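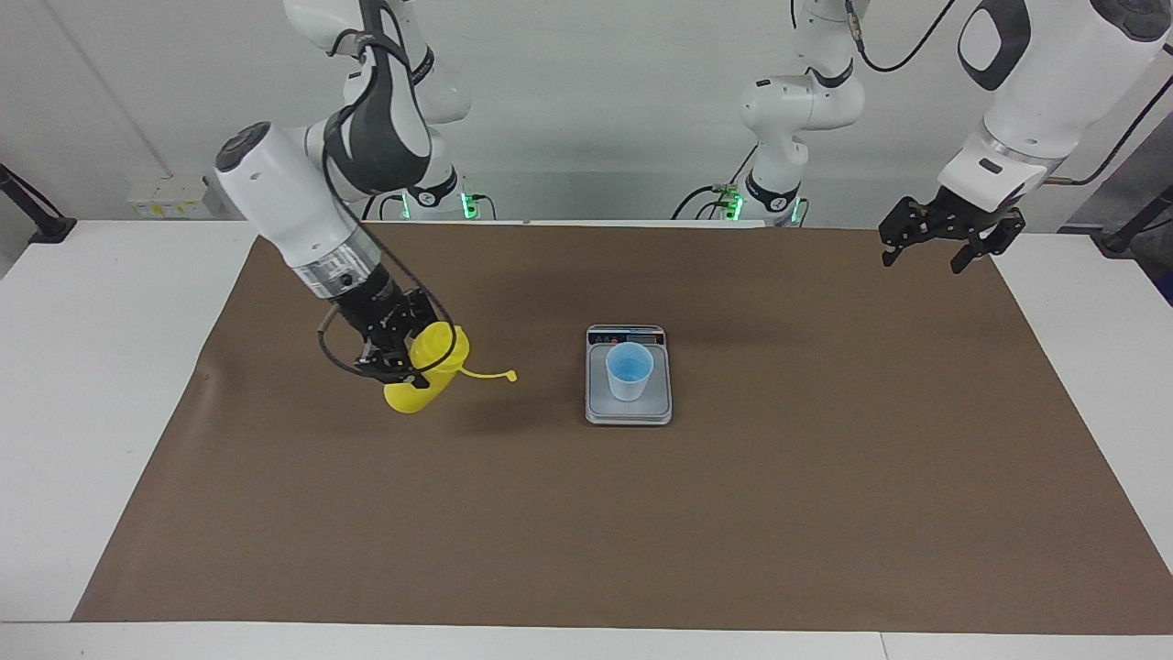
Onion seed from 2018: germination test first, or sow thicker and hope?

Posted in Vegetables from Seed
Asked by lellagrower, 8 January 2020

I have a paper packet of yellow storage onion seed left over from 2018. It was sold by Kitstead and the label gives a packed-for year but no germination percentage. The packet has been in a kitchen drawer in its original envelope, folded over and held with a clip. No desiccant, no refrigeration. The drawer is not near the stove, but the house gets warm in summer.

I need enough seedlings for two beds. My plan calls for 630 transplants at final spacing, started indoors under lights and set out when the soil can be worked. New seed is cheap enough, but the variety has been dropped from the catalog and the suggested replacement is a shorter-day type that I don't think will bulb properly at my latitude.

What I have read so far conflicts. One source says onion seed is good for a single year and should be thrown out. Another says two to three years if dry. I also don't understand whether a germination test tells me anything useful about vigor, or only about whether the seed is dead. If I test and get a middling number, do I simply divide and sow more?

I would like to start trays by the end of the month, so the test has to fit ahead of that. I also have leek seed of the same age from Muñoz and would treat it the same way unless told otherwise.

Azadeh Abbasi
Member, Seed Starting and Propagation

Test it. Onion, leek, chives and parsnip are all short-lived seed, and the published storage figures assume cool, dry conditions that a kitchen drawer doesn't give you. The two sources you found probably differ on storage conditions and not on the seed.

Procedure I use for alliums:

Count out 100 seeds if you can spare them, 50 if you can't. Ten seeds is too small a sample. With ten, one seed either way moves your result by ten points, and the random error is larger than that.

Take them from throughout the packet. Light seed and chaff tend to separate out in a packet that has been handled, so tip it onto a plate and mix before counting.

Lay the seeds in rows on a damp paper towel, not touching. The towel should be wet and then squeezed until it no longer drips. Roll it loosely and put it in a plastic bag with the top folded over, not sealed. Label the bag with variety and start date.

Keep it at 65 to 70 degrees F. Do not put it on a heat mat set for peppers. Onion germination drops off at high temperatures and you will get a falsely low number.

Check at day 6, then every second day to day 12. Remove and tally each seed that has a healthy root and the start of the looped green leaf. A root tip that appears and then stops or turns brown is counted as a failure.

On vigor: the final percentage alone says little about it, but the timing does. If most of the seeds that are going to sprout have done so by the first or second check, the lot is in reasonable shape. If they straggle in through day 12, expect uneven trays and weak seedlings, even where the total looks acceptable.

My last test on two-year-old onion seed came out at 71 percent, most of it early. I used that lot and had no complaints. Below 50 percent I buy new seed, even if it means changing variety.

For sowing rate, divide the number of plants you need by the germination rate as a decimal, then add a margin for seedlings lost after emergence. With 630 plants and 0.71, that is 888 seeds before margin. I add 15 percent, so 1,021. Substitute your own figure. Onions tolerate crowding in the tray, so broadcasting or sowing in clumps and separating at transplant is easier than trying to hit one plant per cell.

Test the leeks separately. Same genus, different lot, different history. The result from one packet doesn't carry over to the other.

metgate_row7

I just sow old onion seed thick and thin with scissors if too many come up. Has worked most years. One year it didn't and I bought sets.

Ji-hoon Cha
Member, Seed Saving

Agree with the test above. A few additions.

Do not use the float test. It gets repeated a lot for old seed, but dead seed sinks as readily as live seed once the coat has taken up water, and you've then wetted seed that you meant to store.

If the lot tests well, move the rest out of the drawer today. Put the paper packet in a glass jar with a tight lid and some dry silica gel, and keep the jar in the refrigerator. When you take it out, let the jar come to room temperature before you open it, or moisture will condense on the seed. Storage only slows further decline. It won't recover anything already lost.

As the variety is out of the catalog, consider setting aside the best bulbs from this crop for seed. Onions are biennial and cross readily with other onions in flower nearby. Replant sound, typical bulbs in March of the following year, or whenever your ground opens up. Two bulbs will give you seed but are too few to keep the line healthy. Use as many as you can store through the winter. Leeks won't cross with them, so you can flower both in the same year.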